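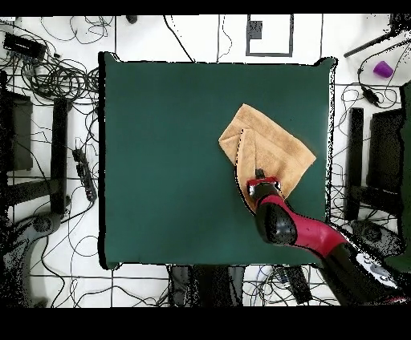
My grandmother Soledad Contreras kept her linen cupboard at the end of a long hallway, and as children we were allowed to open it only with clean hands. I have been thinking about that cupboard a good deal since May, when I began asking people how their families folded things, and found that almost everyone has a view and most will defend it over a second cup of tea. A tan terry towel folded over on itself, one layer lying across another, is about as plain a thing as a household owns, and yet I can tell you whose house I'm in by the way the towels are done. Ours went in thirds, lengthwise first, with the hems tucked to the back of the shelf.

Melahat Kırmızıgül, who ran the laundry at a seaside guesthouse in Ventura for 30 years, rolls hers. She learned it from an aunt, and she showed me at her kitchen bench one afternoon, chatting the whole time about her neighbour's lemon tree and hardly glancing at her hands. The guesthouse had shelves so shallow that nothing folded would sit on them, and by the time they were replaced she had lost the taste for flat towels altogether (her daughters, I'm told, are split on the question).

Then there is Eustaquio Valdovinos, a retired upholsterer with lovely manners, who folds into quarters and irons the crease. He irons tea towels too, and pillowcases, and once a canvas apron, usually with the cricket on the radio. His late wife thought it was madness and let him get on with it.

I tried his way for a fortnight. The cupboard looked splendid, the colours all lined up like paint samples, and I came to enjoy the smell of warm cotton at nine in the evening more than I'd expected. But my fingers kept wandering back to thirds, and by the end of the second week I was doing the bath towels Gran's way and saving the iron for the good napkins.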